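Air conditioning and ventilation > Small commercial > Wall unit noise and throw, long upstairs room

ross_innes
Posted 23rd January
The room is 15 m long with a white ceiling and parallel beams. Heating and cooling come from one wall unit, a Saklow, mounted high up. At the window side it never gets within 5 degrees of setpoint. The unit reads 44 dB from the nearest desk on medium fan. Before I pay for a second head I would like opinions on whether the beams are killing the throw.

gleckie
Beam depth? Anything over 150 mm across the airflow will trip the jet and drop it early. Along the airflow it hardly matters. Post a photo of the ceiling.

ross_innes
Depth is 170 mm. Photo attached.

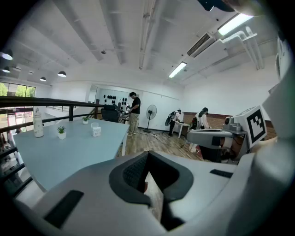 Ceiling with the AC unit, strip lights and pendants. Window side is on the left.

gleckie
Thanks. I would look at the glass first. That is a large window, and if it is single glazed your loss on that side will swamp whatever the beams do.

K_Majali
Disagree with Gavin. At 170 mm the beams count. Set the louver one step below horizontal so the jet passes under them, run high fan for an hour and log the temperature at the railing. Costs nothing.

Also, are those bundled pipes all for the one unit? If the run is long you may be losing capacity there.

ross_innes
Pipe run is 17 m to the outdoor unit. Glazing is double, fitted in June.

lswanson
17 m is within limits for most units that size. Check the charge was topped up for the length. Installers skip it.

Unrelated, but the pendants and the fluorescents are very different light. Are they on one circuit?

ross_innes
Separate switches. Pendants stay off during the day.

K_Majali
Lighting can have its own thread. Louver test first, then charge.

gleckie
Charge first. A louver test on an undercharged unit tells you very little.

ross_innes
Booked Rondell for the charge check. Will do the louver test the evening before and post both sets of readings.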